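Filed under: Bathroom, Small Space Fixes, Weekend Projects

How I finally got the toothpaste mess under control (with a plate!)

I've been meaning to write this one up since April, when I posted my bathroom shelf makeover and the comments filled up with questions about where the toothpaste went. It wasn't on the shelf. It's on a plate – and the plate lives on the counter, and I love it so much that I've done the same thing in the guest bathroom and am eyeing the kitchen sink next.

If your bathroom is anything like mine, the tubes are the worst part. Brushes will stand in a cup all day long, but tubes slide, roll, ooze and leave that chalky little footprint that you have to scrape off with a fingernail. I tried the cup (top heavy), the drawer (goo in the drawer) and one of those wall squeezers from Goder that came unstuck in the night and scared me half to death. A shallow plate beats all of them, and you probably own one already.

What you need

One round, shallow plate with a bit of a rim. Your tubes. Dish soap, an old toothbrush, a dry cloth, and a clear table to work on. Clear felt bumpers if your counter scratches easily.

Step 1: Empty everything out

Take every tube out of the bathroom and carry the lot to a table. Don't try to do this on the bathroom counter, because you'll end up balancing things on the edge of the sink. Throw out anything that's dried up or past its date. I had 2 open hand creams that smelled like crayons, so out they went, along with a sunscreen sample from I don't know when.

Step 2: Clean the caps

This is the gross step, sorry. Unscrew each cap, run it under warm water and go around the inside of the thread with the old toothbrush. Wipe the neck of the tube too. Dry both parts properly before you screw the cap back on, otherwise you get a paste-colored dribble by morning. Flip-top caps are fussier – open them all the way and poke the bristles into the hinge.

Step 3: Try the tubes on the plate

Before you commit to a plate, lay your tubes across it and see how they sit. I like a see-through one with a thin rim, so the counter shows through and the whole thing looks less like clutter. Lay the tube at a slant and look at where the cap ends up. You want it to rest inside the rim if it can, so any drips land on the plate.

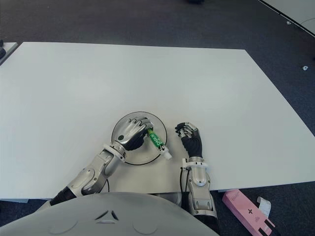

Trying the green tube for size. With the cap out past the rim like this, drips go on the table!

If the cap hangs over, you've got a few choices. Scoot the tube back so the flat end sticks out instead (the flat end doesn't drip, so who cares), turn it so it goes straight across the widest part, or get a bigger plate. I measured nothing and just swapped plates until one looked right. Your longest tube decides the size, so start with that one and fit the small stuff in around it.

Step 4: Squeeze from the bottom

While the tube is lying flat, press it from the bottom end up toward the cap with the side of your hand, then fold the empty part over once or twice. A folded tube takes up less room, and it doesn't roll. You can put a binder clip on the fold if it keeps springing open. My family thinks the clip is ugly and takes it off, so I've given up on that part.

Step 5: Limit what goes back

I keep it to 2 tubes on the plate, the one we're using and one cream. Everything else goes in a basket under the sink. As soon as I let a third one on, they start stacking up and it's back to a pile.

Step 6: Rinse it weekly

Lift the tubes off, give the plate a quick wash with dish soap, dry it and put it back. It takes less time than wiping the counter did. If you have hard water like we do in Prestside, a splash of white vinegar takes off the cloudy ring.

A few extra things

Plates with a wide, sloped edge don't work so well – the tubes slide to the middle and lie on top of each other. Saucers are cute but too small for a full-size tube. If you have little kids, go for plastic. And if you put felt bumpers underneath, check them now and then, as they get soggy near the sink and start to smell.

Let me know what you end up using! Somebody in the last thread swore by a pie dish and I really want to see it.

You might also like
Sondano shelf brackets: my review after nine months
The Malik basket hack for deep cabinets
How to store hair ties so you can find them
Cleaning a shower caddy without taking it down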